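June, late evening

I want to write down this day before I sleep, because tomorrow I will already remember it in a nicer way than it was.

In the morning I took the early bus to Fekosdale. It was full, and I stood the whole way with my lunch bag between my feet. I have worked at Lostirent for 21 weeks now. My family still thinks that I build robots. I have explained many times that I do not build them. I write down what they do, I give each attempt a mark, and I prepare the table for the next attempt. My aunt says this sounds like a school teacher, and I think she is more right than she knows.

This month our subject is dishes. Last month it was towels, and I was glad when the towels ended. A towel never lies the same way two times, and each evening I came home with the feeling that I had spent the day looking at a laundry problem which my grandmother solved with her two hands while she listened to the radio. Dishes are more polite. A plate has one shape and it keeps it. I thought for this reason that dishes would be easy, and I said so at the first meeting. I would like to take this sentence back.

The task is simple to say. There is a plate on the table and there is a rack, and the plate must go into the rack, standing, with the others. A child of five can do it, perhaps with some noise. When I started with this task I did it myself ten times and tried to notice what my hand was doing. It was very difficult to notice. My fingers go under the rim before I have decided anything. Then the plate turns in the air, and I do not remember ordering it to turn. At the rack I do not look much. I feel the plate touch the wire, I move it a little, and it goes down. If somebody asked me to write instructions for this, I could fill two pages and they would still be wrong. 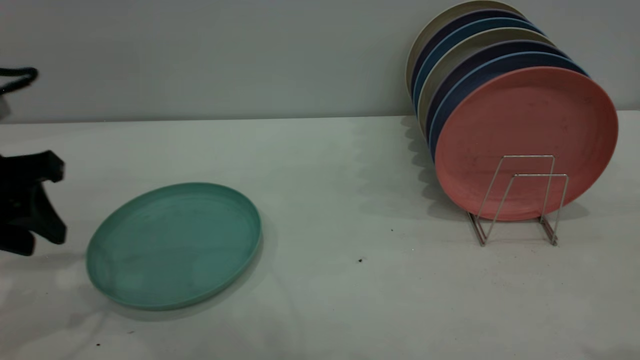
The lifting is what I watch the most these days. A plate that lies flat gives almost nothing to hold. I have begun to look at plates in this way everywhere, also in restaurants, and I ask myself from which side I would take it if I had only two stiff fingers and no skin. On Sundays my mother pushes the plate to the edge of the table and takes it from there. I never saw that she does this until this spring. It is a good trick, and I would like to know who taught her.

The second hard part is the rack itself. When there are few plates, there is much room and also much room for mistakes. When there are many, they lean on each other, and the new one must find its place without pushing the old ones. At home I have a cheap rack from Yazdani, the shop near the bus station, and I drop plates into it with half my mind on something else. I have broken 2 plates in that kitchen in four years. For a long time I was ashamed of it. Now I consider it an excellent result.

After lunch I worked on the log. We have 471 attempts in it for this task, and 98 of them have no comment from me, only a mark. I was supposed to fill the empty comments today, and I filled maybe a third. It is slow because I must open each recording again and find the right words. "Slipped" is not the same as "dropped." "Touched the rack" is not the same as "pushed the rack." In my own language I have one verb for several of these, so I keep a small list in my notebook with the English words and what I have decided they mean. Today I added "nudge." I like this word very much. It sounds like what it does.

In the afternoon there were visitors from Minditix, the company that sells kitchen equipment to hotels and canteens. They were friendly and they had good shoes. One of them asked me directly, when will it wash the dishes in my house? I am never sure who should answer such questions, but the others were talking near the coffee, so I answered. I said that I can only speak for what is in my log. I said that one thing done on a clean table in good light is one thing, and a sink after a family dinner is something else, with forks under the water and a pot on top of a glass. He nodded, but I saw that he had hoped for a year. People want a year. If I had said a number, he would have written it down, and he would have gone home more satisfied.

On the bus back I was not happy with my answer. It was correct, but I think it was also a little cold. What I really believe is more mixed. When I came here in winter I believed that these machines would be ready for houses very soon, because I had seen the same videos that everybody has seen. Then for two months I believed that they would never be ready, because I was sitting with the towels. Now I think that the question is badly made. "Can it do the dishes" is maybe forty small questions, and some of them have a yes already. For a canteen, where all the plates are the same and come on the same belt, I would not be surprised by a yes. For my mother's kitchen, where the good bowls are stored inside the oven, I would be very surprised.

There is also the matter of who is tired at the end. I spent the whole day to prepare, to watch, to write and to prepare again. If I had only washed dishes for the same hours, I could have washed them for the whole street. I know that this is not a fair calculation. Somebody had to do the slow part for every machine that we have, also for the washing machine, and I do not know the name of this person and I use the thing twice a week without thinking. But when my back hurts it is hard to be fair.

My first job in this country was in the back of a bakery, where I washed trays from four in the morning. The trays were heavy and the water was too hot for the gloves they gave us. I would have given that work to any machine on the first day, with a ribbon on it. I do not miss it at all. And still I learned half of my English there, over the sink, with the radio and the shouting. I do not know where to put this in the calculation either. When I hear someone at work say that nobody wants these jobs, I agree, and then I feel that I have agreed to something without reading it.

I came home at seven. I cooked rice with eggs and the last of the green onions, and I ate at the window because it was still light outside. Then I looked at my own sink. Three days of plates, I am sorry to write it, and the small pan with something burned in it. I thought about leaving them until tomorrow. Finally I washed all of it, slowly, and I tried once more to catch the moment when my hand turns the plate. I did not catch it. The pan is in water until morning.

To remember for tomorrow: finish the comments, at least up to the end of the second week. Ask if we can have a softer chair. Buy onions, dish soap, a stamp for the letter to my aunt. Call my mother and ask her about the edge of the table.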